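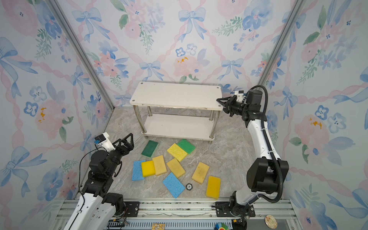

What's the best way to store a pile of new kitchen sponges on a small two-tier shelf?

Sort them by color first, then stand them on their long edges along the lower board and keep the top board for the ones you're using this week.

By the Nutetti household desk
August
3 min read

Cellulose sponges are cheap in bulk, and a mixed bag usually ends up loose in a drawer or under the sink. A low shelf with two boards holds them better, and you can see what you have left.

Before you start

Tip all the sponges out in front of the shelf so you can reach every one. Pick out anything that got in with them, such as coins, bottle caps or game chips, and put it aside. Wipe both boards with a damp cloth. Dark scuffs on a white board often come off with baking soda and a little water. Let the boards dry completely.

Sort by color

Make one group for each job:

Yellow: dishes
Blue: counters and table
Green, light or dark: sink and stove
Beige and tan: floors, shoes, anything dirty

Any system works if everyone in the house knows it. Ours is written on a card taped inside the cabinet door. Pale yellow and beige are easy to mix up under a warm bulb, so do the sorting in daylight.

Check each sponge

Squeeze it. A new one that was packed dry may be stiff, and that's fine. Throw out any that smell sour or crumble at the corners. Speckles can be part of the material, but if they're fuzzy or rub off on your finger, treat them as mold and toss the sponge.

Load the shelf

1. Start at the left end of the lower board with the color you use least.
2. Stand each sponge on its long edge, with a finger's width between groups.
3. Put no more than 3 sponges on the top board. These are the open ones.
4. Leave the front edge clear so nothing gets knocked off when you reach in.

If the shelf is too short for sponges on edge, lay them flat in stacks of two. Taller stacks slide.

Used sponges

Keep these off the shelf until they're dry. Wring them out and stand them up by the sink overnight. We replace the dish sponges every Wednesday and move the old ones down to floor duty.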